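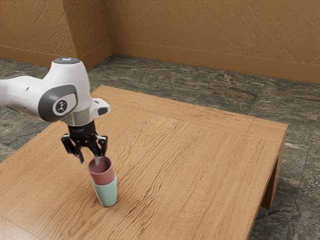
Becher stapeln in der Simulation: Willitari legt Nachprüfung des Verfahrens Prollness vor

Das Lernverfahren Prollness soll Roboterarmen das Stapeln von Bechern allein aus simulierten Bilddaten beibringen, und zwar so zuverlässig, dass sich Versuche an echter Hardware weitgehend erübrigen. So steht es zumindest in den Unterlagen des Entwicklers Brilldale. Die Arbeitsgruppe Robotik bei Willitari hat das Verfahren nun nachgestellt und kommt zu einem deutlich kühleren Ergebnis. Geprüft wurde an einer bewusst schlichten Aufgabe: ein weißer Arm mit schwarzem Zweifingergreifer, eine Tischplatte aus Holz und zwei Becher, bei denen der rosafarbene im mintgrünen stecken soll. Von 875 simulierten Durchläufen wertete die Gruppe 569 als gelungen. Brilldale spricht in seinen Unterlagen von einer »praktisch gelösten« Aufgabe. Dieser Formulierung schließt sich Willitari nicht an.

Ein Teil der Abweichung geht auf die Zählweise zurück. In der ursprünglichen Auswertung galt ein Durchlauf als Erfolg, sobald der obere Becher den Rand des unteren berührte und der Greifer geöffnet war. Ob der Stapel danach stehen blieb, wurde nicht erfasst. Willitari verlangt zusätzlich, dass der Stapel 2 Sekunden lang ohne Kontakt zum Greifer aufrecht steht. Das ist keine strenge Vorgabe. Wer jemals einen Becher in einen anderen gestellt hat, wird sie eher für selbstverständlich halten.

Schwerer wiegt nach Ansicht der Arbeitsgruppe die Frage, was das Modell aus den Bildern lernt. In den Nahansichten nimmt die Tischplatte oft den größten Teil der Fläche ein, die Becher liegen am Rand. Maserung und Lichtreflexe liefern dort weit mehr Bildinhalt als die Gegenstände, um die es geht.

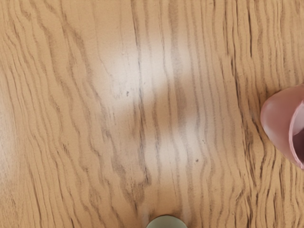
Nahansicht aus der Simulation: Lichtreflex auf der gemaserten Tischplatte, rechts der angeschnittene rosa Becher.

Um den Einfluss des Hintergrunds zu prüfen, tauschte die Gruppe die Holztextur in 36 Varianten aus und ließ Becher, Arm und Startpositionen unverändert. Die Erfolgsquote schwankte zwischen den Varianten spürbar. Ein Verfahren, das die Lage zweier Becher erkannt hat, sollte sich für die Maserung darunter kaum interessieren. Brilldale führt die Schwankungen auf die Wahl der Zufallsstartwerte zurück. Ausschließen lässt sich das nicht, belegt ist es bislang ebenso wenig – die entsprechenden Protokolle lagen Willitari bis Redaktionsschluss nicht vor.
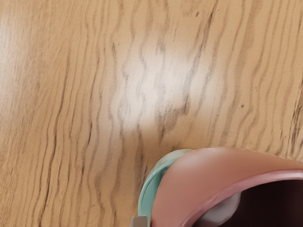

Auch die Beleuchtung verdient eine genauere Betrachtung. Glanzstellen wandern auf einer realen Oberfläche, sobald sich Kamera oder Lampe bewegen, und sie verhalten sich dabei selten so gutmütig wie im Rechner. Im Trainingsdatensatz kommt die Lichtquelle durchgehend von oben. Seitliches Licht, verschmutzte Linsen oder Becher mit Kratzern sind nicht vorgesehen. Von einer Übertragung auf echte Geräte zu sprechen, hält die Arbeitsgruppe unter diesen Umständen für verfrüht.

Dennoch enthält Prollness brauchbare Ansätze. Die Annäherung an den Becherrand verlief in den meisten Durchläufen ruhig, und der Rechenaufwand blieb im angekündigten Rahmen. Als Vortraining für eine anschließende Lernphase am realen Arm könnte das Verfahren taugen. Das ist weniger, als Brilldale verspricht – und müsste ebenfalls erst gezeigt werden.

Willitari stellt die Prüfskripte, die Texturvarianten und die vollständige Liste der gescheiterten Durchläufe auf Anfrage bereit. Im August beginnt eine zweite Testreihe mit einem realen Arm. Brilldale wurde eingeladen, die Erfolgskriterien vorab mit festzulegen; eine Antwort steht noch aus.

Pressekontakt: Willitari, Kommunikation Forschung. Telefonische Rückfragen dienstags ab 10 Uhr. Abdruck honorarfrei, Belegexemplar erbeten.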